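Search this site
Enter keywords
Go

Thread by Kohei Murakami
April 28, 2019

Spent the evening at the candidates' forum in Drallwood for the county council by-election. Long thread, because the local coverage will probably be two paragraphs.

Four candidates were invited and three came. The fourth, from the Civic Union, sent a letter that the moderator read out. It said he had a prior engagement with supporters in Zastia. There was some booing, mostly from the left side of the hall.

Background for people outside the district. The seat opened when the last member resigned to take a job with the port authority. Whoever wins serves out the rest of the term and has to run again next year.

The main issue is the plan to merge the Drallwood and Zastia councils. The governing Progress Alliance supports it. The Civic Union was against it in January and now says it wants "further study." The two independents disagree with each other about nearly everything else but both oppose the merger.

The Alliance candidate, Takeda, went first. She is a former school principal and she spoke like one, with notes, and she kept to her time. Her case is that both towns pay for the same offices twice and neither can afford to fix its roads.

She was asked whether any offices would close. She said no decision had been made. The man who asked said that was the answer he got last year. She said it was still true.

I think that exchange hurt her. The merger bill does name offices. Section 2 lists the land registry and the permit desk as functions to be "consolidated at a single location." It doesn't say which town. Everybody in Drallwood assumes it means Zastia.

The first independent owns a feed store and used to be in the Civic Union. He left over the candidate selection two years ago and he is still angry about it. He spent half of his opening remarks on it, and people near me were checking their phones.

He was much better on bus service. The evening route was cut in the fall and he had copies of the contract. The operator is paid the same amount for fewer trips. Takeda said she would look at the documents. He walked across and handed them to her, and got the only real applause of the first hour.

The second independent is the one to watch. She ran last time and lost by 120 votes. She has kept the same volunteers and she has gone to council meetings ever since, which can't be said of some of the council.

Her position is that the merger should go to a local referendum, held separately in each town, and should fail if either town says no. Takeda's answer was that state law doesn't provide for that kind of vote.

Both of them are partly right. The law doesn't provide for a binding one. The council can hold an advisory vote whenever it likes. It did that in the dispute over the market site, and then went along with the result.

On the health clinic, all three agreed it should stay open on weekends. None of them said where the money would come from. The moderator asked twice and then moved on.

There was one odd moment. Somebody asked about the Omonance donation. Omonance is the developer that wants the old mill land, and it gave money to both the Alliance and the Civic Union in the last reporting period. The filings are public and you can read them at the county election office.

Takeda said the donation went to the party and she had no part in it. The feed store owner said he had turned down an offer from the same company. He gave no details, and I have not been able to confirm it. I called Omonance this afternoon on another matter and they didn't call back.
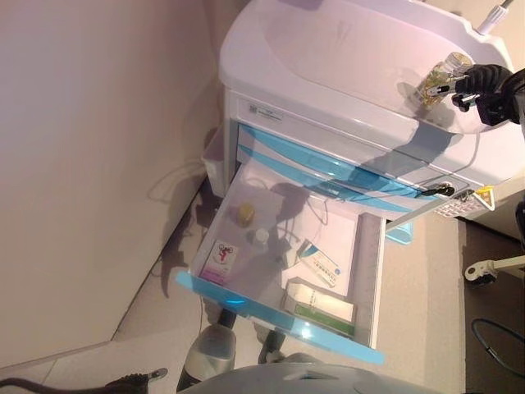

The mill land matters here for a simple reason. At the moment Drallwood council decides on the zoning. After a merger it would be a joint body where Zastia has more seats, and Zastia's members have been friendlier to the project.

I'm not saying that is why the merger is being proposed. The first version of the plan is older than the mill sale. But it is a fair thing to ask candidates about, and only one of the three gave a full answer tonight. The second independent said she would vote against rezoning under any council, merged or not.

Now the numbers, such as they are. The Alliance won this seat comfortably three terms ago and has lost ground every time since. If the Civic Union vote holds, the opposition is split three ways and Takeda wins with well under half.

If Civic Union voters are annoyed that their man didn't show up, it gets harder to call. I talked to several on the way out. Two said they would stay home. One said she would vote for the feed store owner as a protest and asked me not to use her name.

Turnout will be low. By-elections here always are, and the polling station at the north end has been moved to the far side of the highway. The notice went up on April 12 and I met people tonight who hadn't heard about it. Check your card before you go.

Early voting is open now at the county office. You need the card and a photo ID. If you have moved inside the district since the last election you vote at your old address.

One correction to my thread from last week. I wrote that the merger bill needed a two-thirds vote. It needs a simple majority of each council. The two-thirds rule applies to changing the boundaries of a single town. Thanks to the reader who sent me the section.

My own view, for what it's worth. Takeda is the most capable of the three and has the hardest position to defend. She would do better to say plainly which offices she expects to close. Voters here have put up with bad news before. They are tired of being told it hasn't been decided.

The next forum is in Zastia, and the Civic Union says its candidate will attend that one. I'll be there and will post afterward.

Comments

millroad_resident
Good write-up. You left out the question about the school boiler. Takeda said it would be replaced before winter, and I want that on the record somewhere.

Kohei Murakami
You're right, she did say that. I was out in the hallway for that part and only heard it secondhand, so I didn't put it in.

P. Northend
They moved our polling station and the notice was taped inside the library door. The library is closed for repairs. I only know about it from this thread.

tallyman
A loss of 120 votes in a by-election is not small. She got a lot of sympathy last time because of the business with the ballots. I don't see her getting closer than 100 this time, with two other people taking the same votes.

gwen_k
The Civic Union man was not at any event in Zastia. I live across from their office and it was dark all evening.

millroad_resident
Could have been somewhere else in town. Ask him at the next forum.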